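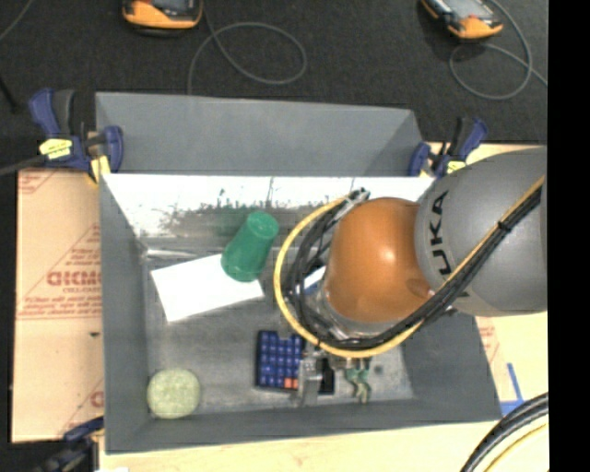
Sorting a mixed bin of small household items
Workshop and kitchen notes, Hindham
Last revised 2018-12-31

A mixed bin is any open container that has collected small items with no common use: stationery, sponges, packaging, electrical bits, broken toys. The method given below suits a large rigid bin with a flat bottom. Fabric tubs and baskets sag and hide flat items in the folds, so empty those into a rigid bin first.

Setting up

Place the bin on a firm, level surface at elbow height. A sheet of corrugated cardboard alongside it serves as a landing area and can be folded to tip crumbs and grit into the rubbish. Grey or other mid-toned bins are easier to work from than black or clear ones, as both dark and pale items show up against the bottom.

Spread the contents to a single layer before removing anything. If they will not lie in a single layer, the bin is overfull and should be done in 2 batches.

Order of removal

Take flat items first. Sheets, leaflets and thin boxes cover smaller pieces and slide under them when the bin is moved. Lift a flat item by a raised edge. If no edge is raised, push it against the side wall until one comes up.

Rigid blocks come next: calculators, remote controls, small cases. Grip across the narrow width, never by the keys. Anything with a battery compartment should be opened at this stage. Remove spent cells, wipe the contacts with a dry cotton bud and leave the cover off until the item has been tested.

Soft items follow. Sponges should be squeezed once over the sink. A sponge that crumbles, smells or stays flattened is discarded. Do not return a damp sponge to a bin with paper or electrical items in it.

Odd shapes and very small parts are left to the end. Put unidentified parts in a lidded jar with a dated label. Holger Lindqvist, who kept the Patwary workshop stores, allowed such parts until the following June and then threw them out, and the same limit works well in a kitchen.

Cleaning the bin

Tip out loose dirt before adding water. Mix 5 ml of washing-up liquid with 500 ml of warm water and wipe the bottom, then the corners, then the walls. Ink marks on plastic usually lift with surgical spirit on a cloth; test the underside first. Dry fully. Water left in the corners will mark paper and card.

Dividing it up

Loose dividers are better than fixed ones in a bin with changing contents. The Jukix 76 mm strip fits most deep bins and can be cut with a craft knife. Khoa Ninh reports that the Kindine clip, part 721, holds the strip upright on walls up to 4 mm thick. On thicker walls use double-sided tape, applied after degreasing.

Keep soft items in a section of their own, with flat items standing on edge along the longest wall. Heavy items go at the end nearest the handle used for pulling the bin off the shelf.

Repeat the sort when the bottom of the bin can no longer be seen.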